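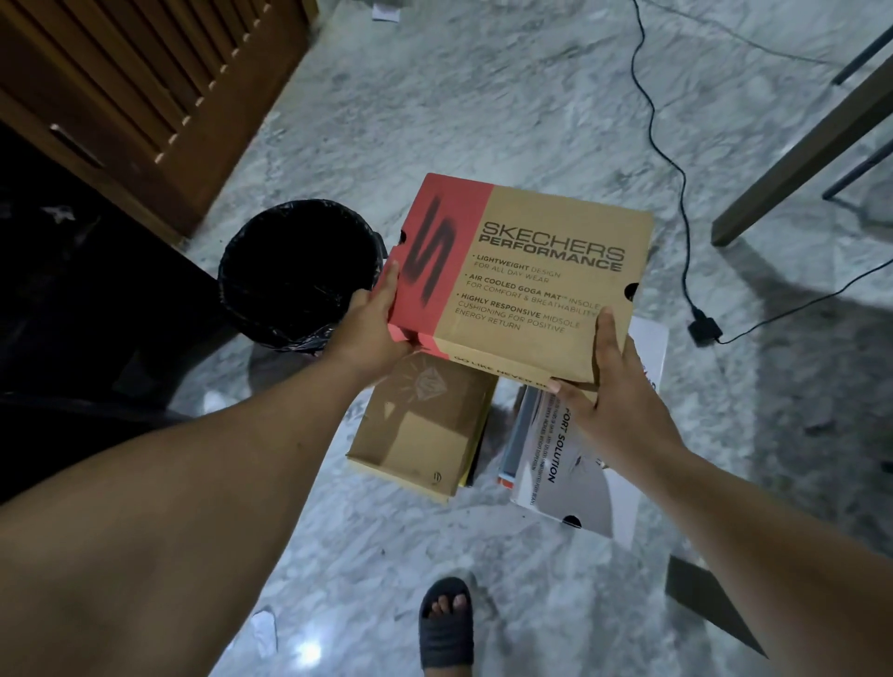

Fig. 1. Two-handed hold on a shoebox, seen from head height.

Notes from the Kvaran visit, October

OK, so for those of you who missed the bus, these are my notes from the open day, tidied up a bit. Everybody else, check them against yours and tell me what I got wrong!

Védís Bisgaard ran the morning demo, and she started with boxes. I was hoping for something flashier, but she won me over in ten minutes. Look at the hands in Fig. 1. The left one has its fingers curled over the top edge, and the right one holds up the lower corner with the thumb on top. So the two hands are doing different jobs, and a robot has to learn both of them and the timing between them (that last part is the hard one, and it will be on your problem set).

Things to notice before next class:

Handle holes. The box has one at each end and neither hand is using them. Would your gripper? Say why.

Clutter. There are more boxes right under the one being held, a wastebasket off to the side and a cable across the floor. Shiny marble too – reflections are a pain for depth sensing.

Printing. Big lettering is great for telling which way a box is turned. Plain cardboard is much harder.

After lunch Fulgencio Robles let us try the Lenelari arm on a box-stacking task. Our group got through 14 tries and I dropped most of mine. Their training set has 2,112 clips so far, 433 of them boxes.

Write-up is one page, sketches welcome. Marion Gunn has the sign-up sheet for the second visit, 12 seats only.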